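Gravity flow racking in the returns and picking area
Speaker notes, Brokitz site, afternoon session

Slide 1. Title

Introduce the topic only. The talk covers the crate racks at Brokitz, how they were set up, and what was changed after the first season. Layout of the whole building is in the Todton talk and will not be repeated. Questions at the end, except on safety, which can be taken as they come.

Slide 2. Why flow racking at all

Before the change, crates stood on flat shelving and were picked and filled from the same side. Two people regularly needed the same metre of aisle. Stock at the back of a shelf stayed there, and date checks in November found crates that should have gone out weeks earlier.

A flow rack separates the two jobs. Crates go in at the high end and come out at the low end. First in, first out is then a matter of slope, provided everyone loads from the correct side.

Mention that flat shelving was kept for odd sizes. Slow lines with one or two crates on hand gain nothing from a lane.

Slide 3. Terms used in this talk

Lane: one crate-width of rack, front to back.
Track: a single row of rollers in its channel. One lane may have several tracks.
Side rail: the long beam at either side of a bed.
Load end and pick end: high and low respectively.
Upright: the vertical post, punched so that levels can be moved.

Say clearly that "row" is not used, as Wikport uses it for a whole aisle and we do not.

Slide 4. Slope

The supplier's starting figure was a fall of 4 cm per metre. This was kept for full crates. Part-filled crates stopped short on it, mostly in the middle third of the lane.

Do not present the slope as a fixed rule. It depends on the weight of the crate, the state of its base and how clean the rollers are. Test with the lightest crate in normal use and then with the heaviest. If the lightest stops and the heaviest arrives hard, the range of weights is too wide for one lane and should be split.

Changing the slope means moving the supports at one end by one hole. Check both sides with a level afterwards. A bed that is one hole out across its width will steer every crate into the same side rail.

Slide 5. Track spacing

Spend time on this one. Most of the trouble in the first season came from spacing.

A crate needs support under its base close to both edges. Two tracks will carry a rigid crate but leave a worn one sagging between them. A middle track takes up the sag. The cost is extra rolling parts to clean, and a little more care in getting all the tracks to the same height.

Points to make:
– Measure the crate base, not the rim. The rim is wider.
– Ribs on the base can drop between rollers if they run across the direction of travel.
– Set the outer tracks first, then the middle one.
– Check height with a straight edge across the tracks at both ends.

Rissanen tried wider spacing on one bay to save on track. They have gone back to the closer setting. No figures were shared with us.

Slide 6. The bed and the frame

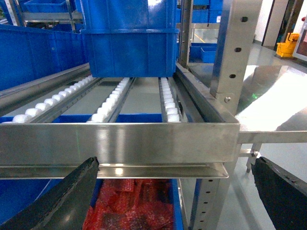 Fig. 1. Roller tracks with blue crates at the far end; steel crossbar and punched upright in front.

Point out the gaps between the channels. Anything small that falls out of a crate goes through them to the level below, so lower crates need checking when a label or part is reported missing.

Then the upright. The column of holes is what makes later changes cheap. Levels at Brokitz have been moved twice without cutting or drilling. Bolts should be checked after each move and again after a week of loading.

Slide 7. Stacking on the rollers

Crates are run two high on the upper beds, where the clearance allows it. The lower crate takes all the contact with the track, so the sounder of the two goes underneath. Three high is not permitted on any level.

A stack behaves differently from a single crate when it stops. The top crate tends to carry on. Nesting lips must be properly seated before the stack is released, and the stack should be guided for the first half metre – not pushed.

Slide 8. Cleaning and checks

Dust and tape are the main causes of slow rollers. Tape is the worse of the two, as one strip can hold several rollers still.

Current routine:
Wipe the tracks with a dry cloth at the end of the late shift.
Spin-check by hand, one bay per shift.
Report any roller that does not turn freely. Do not oil it.

There are 132 tracks on site. At the last full check 9 needed attention, and most of those were at the load end, where crates are set down from above.

Slide 9. Results and open points

Blocked lanes are now rare enough to be logged one by one. Out-of-date crates have stopped appearing in the checks. Filling takes around 100 minutes per shift, slightly longer than on flat shelving, because of the walk to the load side.

Still open:
– End stops. The present type is noisy with heavy stacks.
– Labels. Those on the side of the crate cannot be read from the pick end.
– Whether Todton should use the same track spacing. Their crates have a different base, and a trial bay is needed first.

Leave slide 5 up during questions.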